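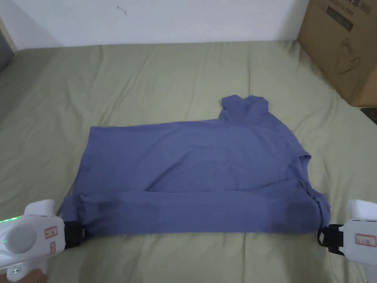

I have read enough launch posts about hand-held grippers to have a stock reaction to them by now, and it's a shrug. The pitch rarely changes. Skip the robot arm, put a pair of jaws on a handle, let a person do the chore, and the arm will learn from the recording later. So when I got time with a matched pair from Vivero, I skipped the blocks and cups in the demo reel and went straight to a T-shirt on a bed. Shirts are mean. With black jaws on each of the two lower corners you can pull an edge nice and straight, and it looks like mastery. Meanwhile there's a sleeve sticking up at the far side and the collar end is bunched into a lump. Fingers would sort that out without any thought. With these I had to plan it.

My old pair is from Rondeo, and I kept comparing the two in my head. The Vivero body is chunkier and I like the pistol-style handle better. I don't like how much of the cloth I lose sight of behind the housing. Rondeo's jaws let go of thin cotton all the time, and Vivero's do it less, but "less" is my impression over 30 folds and I wouldn't bet money on it. The sales page says 1,000 grasps between adjustments. I have no idea how anyone checked that, or on what fabric.

The camera on the gripper is the part I expected to hate. It's very wide, so you get the linkage, the knobs, the cloth pinched in the middle, and then half the room bent around the outside. I can see my cardboard boxes and game controllers in there better than I can see the hem. Maybe a model can make sense of that. I'd like to see the test where somebody crops all the junk out and compares.
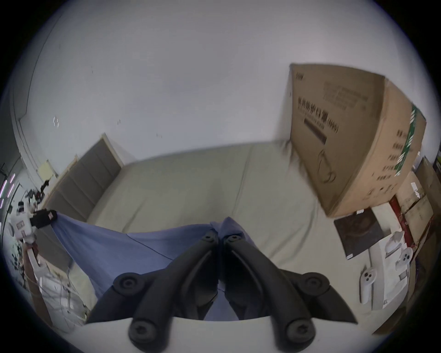
Two views or one?

The head camera is far easier for a person to follow, and I suspect that's why it shows up in every promo clip. It tells you where the shirt is on the bed and which gripper is which. It tells you very little about whether you've picked up one layer or two – the question that matters most in folding. Tahiri sells a setup with no head view at all, and I used to think that was plain cheapness. I'm less sure now.

What I did get from the head view was the state of the cloth at the end of a fold, with the grippers set down and one of them covering part of it.

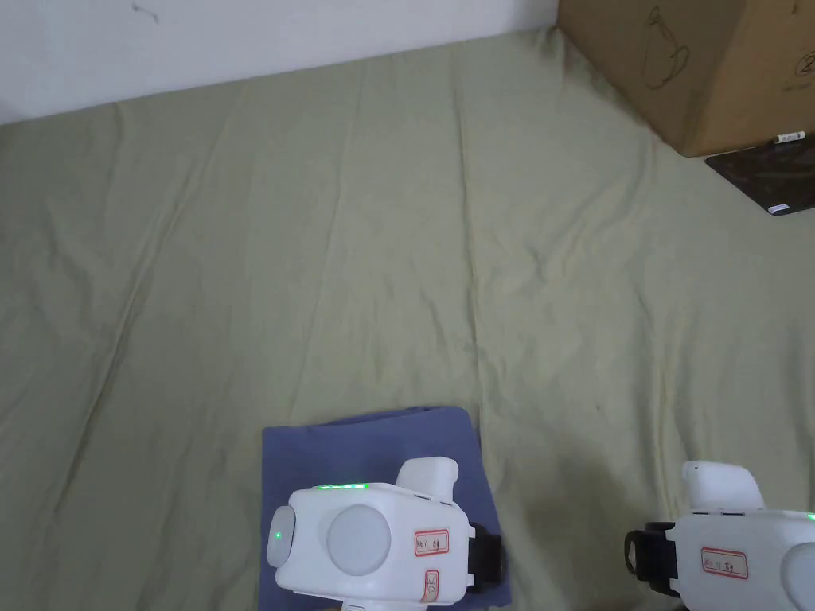
Left gripper on the folded cloth, right one on the sheet.

I'm keeping the Vivero pair until October. If the jaws still close evenly by then I'll say something nicer.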